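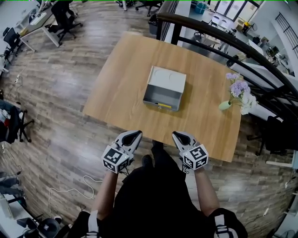
Starkix is looking for people who can open a drawer. We mean this as a compliment. After two years of trying to get machines to do ordinary chores, we have a lot of respect for anyone who can put away a fork without a planning meeting. A gray metal drawer on a table, with a vase of purple and white flowers standing to the right of it, is a decent sample of the job: open it, close it, leave the flowers alone. You have been doing this since you were a toddler. Our best software still treats the vase as a surprise.

So, can robots do housework yet? Some of it, slowly, if you don't move the furniture. Folding a towel goes well – finding the towel does not. We would like better answers by June, and for that we need people to show us how the work is done.

What you would do

You hold a pair of grippers, one in each hand, and carry out short household and stockroom tasks with them at a table. Sessions last 90 minutes, including a break. You will feel clumsy for the first ten drawers or so. Everyone does, and Khôi Dương, who trains new starters, has stopped hiding his smile.

Who we want

13 participants, aged 18 or over, comfortable standing and using both hands. Left-handers very welcome. No technical background needed. If you have worked in a kitchen, a hotel or a store, say so, and tell us which chore you would hand over first.

Pay and practical matters

Sessions are paid, and you can book up to 8. Wear flat shoes. Coffee is free and made by a person, for now.

To apply, write a few lines to Kiều Kim at the Starkix front desk with the times that suit you. Mornings fill up first. A resume is fine but will not be read very closely.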